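Projet de fin d'études, filière Robotique et systèmes embarqués
Institut Gralumberg
Comparaison de deux pinces et de deux implantations de caméra pour la manipulation de textiles souples
Auteurs : Iason Dimitriou et Ifigeneia Sfakianakis
Rapport remis le 28 août

1. Contexte et objet de l'étude

Le présent rapport rend compte des travaux menés au sein de l'atelier Prondbridge dans le cadre du projet Broltach, consacré à l'automatisation de tâches domestiques liées au linge. La manipulation de pièces textiles demeure difficile pour un bras robotisé : la forme de l'objet change à chaque contact, les points de saisie sont rarement visibles en totalité et les tissus sombres offrent peu de contraste.

L'étude porte sur deux questions. La première concerne le choix de l'organe de préhension, entre une pince à doigts effilés et une pince à mors larges garnis d'élastomère. La seconde concerne l'apport respectif d'une caméra placée en tête et d'une caméra montée au poignet. La conception mécanique des bras, reprise sans modification de la promotion précédente, n'entre pas dans le périmètre du rapport.

2. Matériel et organisation des essais

Les essais ont débuté en mai, après une phase de mise au point du contrôleur Saengthong. Celui-ci assure la synchronisation des flux vidéo avec les positions articulaires et l'ouverture de la pince. Chaque pince a été soumise à une série de 300 tentatives de saisie, réparties entre vêtements fins, vêtements épais et linge de petite taille. L'ordre de présentation des pièces était identique pour les deux séries.

Une tentative était déclarée réussie lorsque la pièce restait tenue pendant 6 secondes après le soulèvement, sans reprise ni assistance de l'opérateur. Les prises comportant plusieurs couches de tissu ont été admises à condition qu'une seule pièce soit soulevée. L'ensemble des séances, réglages compris, a produit 2176 séquences exploitables, conservées avec leurs paramètres de commande.

3. Observations relatives aux points de vue

La vue de tête sert à la localisation générale et à la planification de l'approche. La vue de poignet intervient dans les derniers centimètres, lorsque le bras risque de masquer la zone de travail à la caméra supérieure. Les deux flux ont été examinés séparément, puis conjointement. 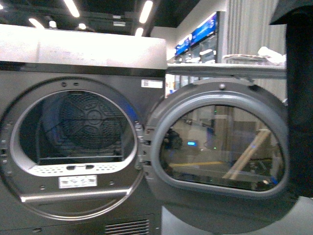
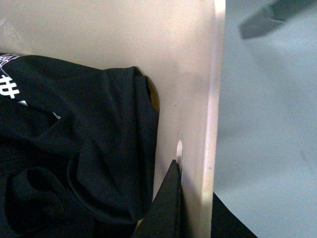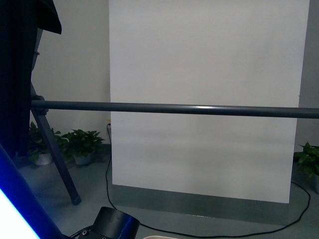
Figures 1 à 3, dans l'ordre : sèche-linge à porte ouverte, vue de tête ; textile noir contre un panneau crème, vue de poignet ; panneau blanc et barre métallique horizontale, vue de tête.

La figure 1 illustre une difficulté propre aux appareils électroménagers : le hublot teinté renvoie des reflets de la pièce, que l'algorithme de segmentation peut interpréter comme des objets. Un masque appliqué manuellement à la zone du hublot a été retenu pour la suite des essais. Sur la figure 2, les plis profonds du tissu noir se distinguent mal les uns des autres, tandis que l'arête claire du panneau constitue un repère stable. La figure 3 présente un fond clair et peu texturé, sur lequel la barre sombre se détache nettement. Ce type de contraste facilite l'estimation de l'orientation, mais la surface uniforme fournit peu de points d'appariement.

4. Comparaison des pinces

La pince à doigts effilés s'est montrée la plus efficace sur les tissus fins et dans les espaces réduits. Elle s'insère sous un pli avec un déplacement limité de la pièce. Sa faiblesse apparaît sur les tissus épais, qui glissent lorsque la surface de contact est insuffisante. Une augmentation de l'effort de serrage a réduit ce défaut, au prix d'un échauffement plus rapide de l'actionneur.

La pince à mors larges assure un maintien plus régulier des pièces lourdes. Elle exige en revanche un dégagement plus important et tend à saisir 2 pièces simultanément lorsque celles-ci se chevauchent. Le remplacement de l'élastomère en cours de série a par ailleurs imposé un nouvel étalonnage de l'ouverture, ce qui limite la portée de la comparaison sur le linge épais.

5. Limites et suites proposées

Les réglages d'exposition ont été maintenus constants pendant toute la campagne. Ce choix garantit l'homogénéité des données, mais pénalise les textiles sombres. L'absence de capteur d'effort dans les doigts n'a pas permis de distinguer un glissement progressif d'une saisie initialement incomplète.

Les auteurs recommandent de retenir la pince à doigts effilés pour la prochaine phase du projet Broltach, avec un revêtement plus adhérent et une exposition adaptative sur la caméra de poignet. La caméra de tête devrait être conservée pour la phase d'approche. Les fichiers d'étalonnage et la grille de dépouillement sont déposés sur le serveur de l'atelier Prondbridge.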